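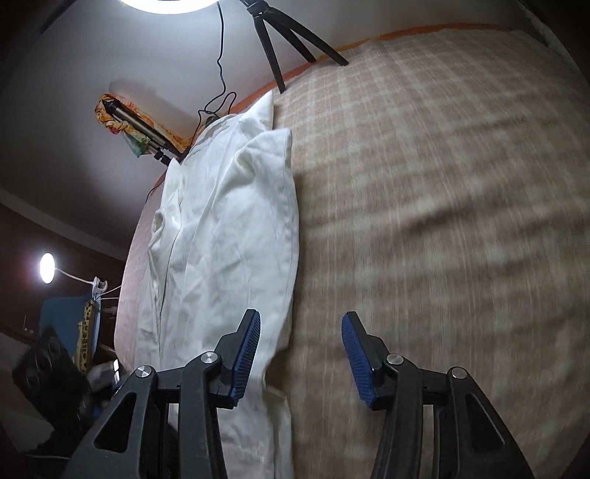
Speaker notes: Hard water and the household wash
Trillonby series, talk 2
March 27, 2018

Slide 1. Title

Wait for the doors to close. State the scope: what dissolved calcium and magnesium do to detergent and to cotton. Dishwashers and boilers are left for the May session. Questions at the end, except for units, which people should ask about as they come up.

Slide 2. Units

Hardness is given as milligrams per liter of calcium carbonate. The water does not have to contain calcium carbonate as such; the figure is an equivalent, so that calcium and magnesium can be added together. Older test kits read in grains per gallon. One grain per gallon is a little over 17 milligrams per liter. Write this on the board and leave it there.

Slide 3. The two supplies

Drindumgate, upper main: 80 milligrams per liter. Trummer well: well above that, and it moves with the season, so do not quote a single value. If asked, say the well draws through limestone and the upper main does not. The difference shows on a kettle element long before it shows on cloth.

Slide 4. Soap and detergent

Soap is the salt of a fatty acid. In hard water the calcium takes the place of the sodium and the result does not dissolve. It settles on the cloth as a gray film. Synthetic detergents tolerate calcium much better but still lose some of their cleaning power to it. Powders carry a builder, usually a zeolite or a carbonate, to tie up the calcium first. Carbonate builders do this by forming a solid, and part of that solid stays in the fabric.

Pause here. People tend to mix up precipitated soap and precipitated carbonate. Soap film is greasy and holds dirt. Carbonate is gritty and makes the cloth stiff. Vinegar dissolves the second and does little for the first.

Slide 5. Where deposits show
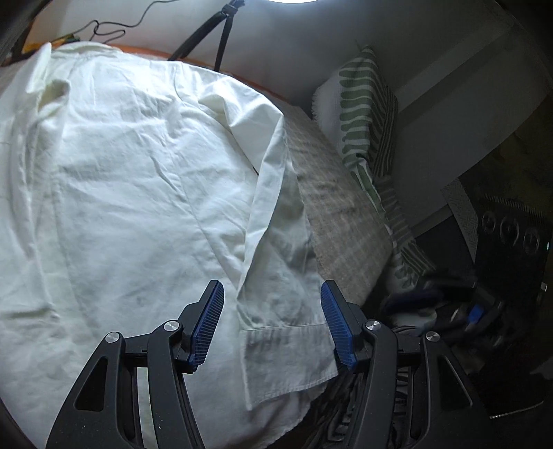

Deposits build up a little with each wash and are hard to judge by eye on patterned or colored cloth. Grayness is read by comparison, and the comparison needs a light background that is not itself pure white. A white long-sleeved shirt spread out on a beige woven cover, as on the slide, is a fair arrangement for this: the cover gives the eye a warmer tone to work against, and the sleeve can be compared with the body of the shirt. Cuffs and collars should be left out of the comparison, as they gray from wear as well as from water. Use daylight. Many detergents contain brighteners that respond to ultraviolet, and indoor lamps vary in how much of it they give off.

Slide 6. The Gukeo strips

Pass the strips out now, not earlier. Dip, shake off once, wait 30 seconds, read against the card. The bands are wide, and a strip cannot separate 80 from 100. For dosing powder that is close enough. For setting a softener it is not, and a drop-count titration kit should be used.

Slide 7. Dosing

Read the hardness table on the box before the soil table. Too little powder in hard water is worse than it sounds — the builder runs out first, and what is left of the detergent then works against the calcium. Too much leaves residue of its own. Liquids generally carry less builder, so the correction for hardness differs from that for powder.

Slide 8. Ion exchange

Resin swaps calcium and magnesium for sodium. Total dissolved solids stay nearly the same. Softened water needs less detergent, and people who keep to the old dose get heavy suds and poor rinsing. Mention the outdoor tap: it should be plumbed ahead of the softener.

Leave slide 3 up during questions. Collect the cards.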